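4.2 Names for pale colours

The second part of the survey was concerned with pale colours, which gave us more difficulty than the strong ones. Each participant saw a painted card under the same lamp and wrote one name for it, in the language spoken at home. We did not offer a list of names. In the earlier work of our group (Medeiros and Godoy) a list was used, and we believe that it pushed people towards words they would not choose by themselves.

In total 3,000 answers were collected for the pale cards. Of these, 59 could not be read or were left empty, and they are excluded from the tables. The remaining answers were sorted by two readers, Behrouz Ahmadpour and Ataahua Mahuika, who worked separately and compared their results only when the sorting was complete. Where the readers did not agree, the answer was kept under both names and given half weight in each.

Cream and white were separated clearly by most participants. The border between pink and lavender was much less stable. The same person often called a card "pink" in the first session and "light purple" in the second, although the card and the lamp were the same. Participants from Plernton used the word "lilac" freely, while those from Curutance almost never wrote it and preferred a longer form such as "pink with some grey".

A further question is what happens when the colour belongs to a solid thing with several sides. A flat card has one shade, but a box has a lighter side and a darker side, and the speaker must decide which of them gives the box its name. In Figure 2 the top face of the pedestal is a light pinkish lavender and its front is a darker mauve-grey, yet in daily speech one word is normally used for the whole block. Our cards cannot tell us which word this would be, and the results of this section should be read with that limit in mind.

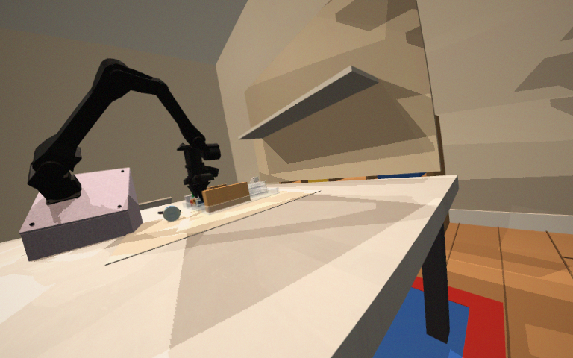
Age had a smaller effect than place. Older participants wrote longer names, but they moved between pink and lavender as often as the younger ones did.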